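Gift hamper packing

Gift hamper packing is the arranging of food and small household goods in a basket, box or tin so that they can be carried or sent as a single present. It is done at home, in grocery shops and by mail-order firms. The word hamper first meant a large covered basket. In American use the finished present is more often called a gift basket, while hamper is kept for laundry and picnics.

Containers

The traditional container is a woven willow basket. Round baskets with a fixed arched handle are easy to carry but hard to stack, and are mostly given by hand. Rectangular lidded baskets are used where several must travel together. Corrugated cardboard boxes with a hinged lid came into the trade as postal orders grew. They weigh less than willow, fold flat for storage and can be closed with a tab that slots into the front wall. The lid is usually one piece with the back wall, and side flaps tuck in as it closes.

Many sellers offer the same contents in either form. The Flenberg grocery, for instance, sold its winter selection in a willow basket at the counter and in a plain brown box by mail. Its price list for one season gave 1246 baskets and 3000 boxes sold.

Contents

Dry goods make up most hampers. Common choices are tea, coffee, cookies, crackers, nuts, candy, dried fruit and canned food. Fresh fruit and cheese are added close to the day of giving. Glass jars are popular but raise the weight and need more padding.

Contents are often built around a theme, such as breakfast, baking or a region. The Dorance style, named after the shop that made it known, has one large item in the middle and small packets on all sides. Other packers place everything in rows by height.

Packing

Heavy and rigid items go in first. Cans and jars are set against the walls, and blocks or cartons are stood on end so that their fronts can be read. Bags and foil packets follow. These are light and take up uneven spaces, and they can be pressed into corners without harm if the food inside is not brittle. Crackers and wafers are kept for the top layer.

In a round basket the usable space is narrower at the rim than at the middle, and tall goods are put upright under the handle. A box has straight sides and is filled from the corners inward. Vasiliki Petridis, whose manual "The Packed Basket" was used in evening classes at the Adebisi school, advised setting every item out on the table before choosing its place. She also gave 28 layouts for boxes of different sizes.
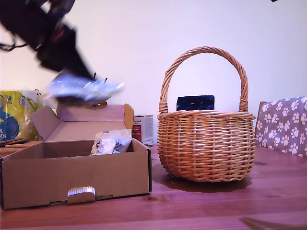
A cardboard box with its lid raised, beside a round willow basket with an arched handle.

Filler is used under and between the goods. Shredded paper, wood wool and crumpled tissue are the usual kinds. Wood wool holds its shape best under cans. Tissue flattens in transit and is better suited to hampers given in person.

Finishing

Baskets are commonly wrapped in clear film gathered above the handle and tied with ribbon. Boxes are closed and banded with paper or string. A list of contents is placed on top or fixed inside the lid, and should name any food that contains nuts, milk or wheat.

Storage and reuse

A packed hamper is kept in a cool, dry room away from direct sun. Chocolate and cheese shorten the time it can be held. Willow baskets are often reused for bread, yarn or firewood kindling. The Pudis museum of household trades holds 1313 baskets and boxes, many of them with their original labels.

See also: Picnic basket; Care package; Wood wool; Corrugated fiberboard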